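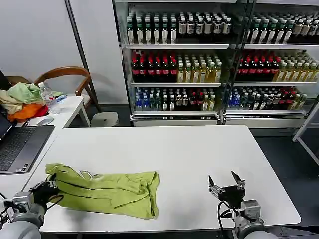 # Folding season at Irnham

Aug 17, 2018

So I've been spending my summer teaching a pair of arms to deal with laundry, and a few people asked me to put something up so they could see what the job looks like. It's a short gallery for now (one picture, sorry, I'll add more when I get the rest off the other laptop) but I've got plenty to say about it, so settle in.

Quick version for anybody coming in cold: we call the project Clinalo, and the idea is that a learning system picks up how to handle clothes by watching loads and loads of examples. Somebody has to make those examples. That's me! I drive the arms, the arms grab the shirt, everything gets recorded, and then I mess the shirt up and do it again. The target for this first round is 1,000 good runs, and I'm at 300. I was a lot further along in my head.

**Green on white, left gripper at the near edge of the cloth.** I love the lime green one. It stands out against the white table like crazy, and I can tell where the folds are without squinting. The right gripper is open and waiting for its turn, which is how I like to start: one hand on the fabric, one hand free, and then decide.

**The crumple matters more than you'd think.** Every run starts from a different mess. If I drop the thing the same way each time, the system gets very good at that one mess and hopeless at all the others. My first week I was dropping everything from the same height with the same wrist flick, and when we ran the early batch through training, it showed. Now I toss, scrunch, roll, half-fold and re-crumple, and I've stopped trying to be neat about it. My mother would be horrified.

**The pile on the side table.** More clothes over there, a light green one and a bright orange one and some beige fabric. I've been rotating colors every 18 runs, which felt fussy at first and now I look forward to it. Beige is my least favorite by a mile. I lose the edges in it constantly, and a beige run takes me way longer than a green one. But those slow runs go in too, as long as the fold comes out okay at the end.

**Drinks, close at hand.** Two whole fridges of them! I've worked in places with one sad vending machine down the hall, so I'm not complaining. The tea is the best thing in there and I will argue with anyone about it.

**What gets thrown out.** If I drop the cloth and pick it back up, I keep the run. The folks at Jekdale who do the training side like those, they want to see recoveries. If I drag the whole thing off the table, it's gone. Same if I stop halfway to think for too long (guilty). I write a one-word note after every run, and reading back through them is pretty funny. There's a whole stretch that just says "sleeve."

**Things I'd tell my June self.** Go slower on the first grab. Pinch less cloth than you want to. Take the break before your hands get tired, and don't do the last ten runs of the day in beige.

Next up is towels, then pants in October if the Asamoah grippers get here on schedule. Pants scare me a little. I'll post those pictures on this same page, underneath, so check back if you like watching laundry happen very slowly.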